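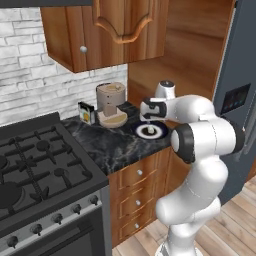

I've spent most of this week being annoyed by a little white object. Well, by the gap between where the arm thinks the plate is and where the plate is, but it's the thing on the plate I've been swearing at.

For anyone new, the kitchen is a simulated one and so is the arm, which people hear and then say "oh, so nothing can go wrong!" Ha. A simulated machine needs looking after just like a lump of metal does. It goes out of true the moment you change something upstream, and what I'd changed (last Sunday, feeling clever) was to update Kullach, the package I use to load the arm and its hand. Everything opened fine. The arm stood where it always stands, beside the counter, and the joints all moved. Then I ran the usual pick off the plate and the fingers closed on thin air, 28 millimetres too high.

My first thought was the base. I'd shifted it once before and forgotten, so I put it back to the numbers in my notebook and ran it again. Same miss. Then I blamed the plate, deleted it and put a fresh one down near the edge of the counter. Same miss again, and that cost me a whole evening.

What I should have done straight away was look at the tool offset -- the bit of the settings that tells the arm how far the fingertips sit from the wrist. The update had quietly put it back to the default hand, and mine's longer. So the arm was doing exactly as it was told, poor thing, with the wrong idea of how long its own fingers are. 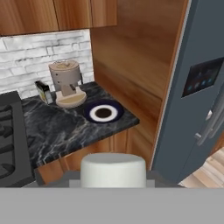

Anyway, this is the order I do it in now, and I've stuck it on the wall. Send the arm home and write down the joint angles before touching anything. Check the tool offset against the hand you've really got loaded. Move the wrist over the middle of the plate, stop well above it, and come down in 5 millimetre steps with the gripper open. Go slowly near the marble, as my collision shapes are a bit fatter than what you see on screen and the fingers will "touch" before they look as if they have. Then switch to the hand view and check again from there, because from the room view I can convince myself of anything.

I also turned the closing force down to 40 per cent while I was in there. It had been on full, which on a small light thing means it pings off across the worktop and you have to go and find it. (Behind the coffee machine, usually.)

After all that I left it doing 46 picks in a row while I had my tea, and it missed two, both with the plate shoved right over towards the fridge end. I think that's the elbow running out of room more than anything to do with the hand. Somebody on the Sendale forum had the same trouble and moved their base back a touch, so that's the next job, probably in December when work calms down a bit.

Oh, and save a copy of your settings file before you update! I had one from the spring and it was no use at all, it was for the old hand.

15 November 2020

3 comments
Share this post · 5 shares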